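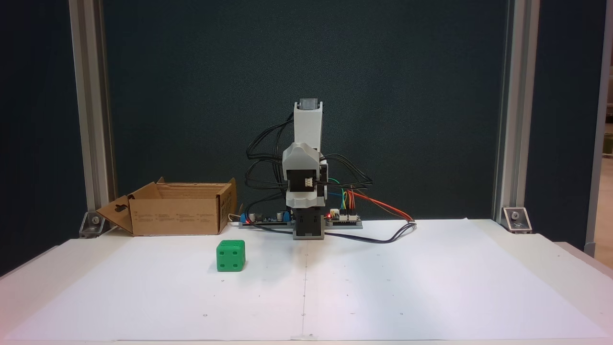 Skaltura objecte que l'étang d'Okau ne vaut pas le déplacement pour la carpe avec une rotation de poissons pareille. Je maintiens l'inverse, et je détaille.

1/ Okau, c'est 7 postes, réservation au poste et non à la canne. Trois cannes maximum par pêcheur. Accès par la barrière nord, code envoyé la veille par SMS.

2/ Fond : vase sur la moitié est, gravier devant les postes 5 et 6. Profondeur régulière, 3 m au plus creux. Un plateau à l'ouest, intéressant en septembre quand le vent s'y installe.

3/ Règlement : ardillons écrasés, tapis de réception obligatoire, tresse interdite en corps de ligne. Amorçage limité aux bouillettes et au maïs cuit. Graines crues refusées au contrôle.

4/ Navette gratuite depuis le parking d'Istivberg, départ 6 h 30, retour 19 h. Un chariot par personne. Au-delà, il faut prévenir le domaine par mail.

5/ Tarif : 3000 couronnes les 24 h, épuisette et tapis compris. Caution de 200 couronnes pour la clé du ponton, rendue au retour.

6/ Sur la rotation : le domaine Liyanage a cessé les lâchers de printemps. Le cheptel est stable, les poissons sont méfiants, et les montages courts donnent peu. J'utilise un bas de ligne de 25 cm, plomb fixe, hameçon n° 6.

7/ Istivberg même : étang plus petit, réservé au coup et au feeder. Pas de nuit. Les bourriches y sont tolérées hors période chaude.

8/ Réservations d'automne ouvertes. Les postes 5 et 6 partent en premier. Pour le reste, voir le plan affiché à l'accueil, celui du site n'est pas à jour.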